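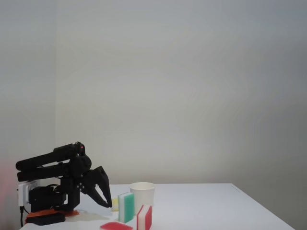 White paper cup and two-layer sponge on the table.

Cups and Sponges: Frequently Asked Questions

Last updated January 2020

Which side of the sponge should I use?
The white foam side is for cups, plates and the table top. The green side is more rough, so please keep it for pots. On a white table it can leave fine scratches.

Can I wash the paper cup and use it again?
We do not recommend it. The paper cup is made for one drink. If you wish to use a cup many times, please look at the Carretero mugs.

Why should the sponge stand on its short end?
Air can then reach both layers and the sponge dries faster. Please squeeze out the water first. If it falls over, lean it on something heavy, because an empty paper cup is too light to hold it.

How often must I change the sponge?
In a kitchen used every day, after two weeks. Change it earlier if it smells or if the green layer begins to separate from the foam.

How many pieces are in one pack?
The Brultik cups come in packs of 55. The sponges come in boxes of 44. It is not possible to order half a box.

Do the cups have a print?
The standard cup, article 3242, is plain white. Printed cups will be available again from April.

Where do I put used cups?
Empty the cup first, then follow the rules of your town. Not every town accepts paper cups together with paper.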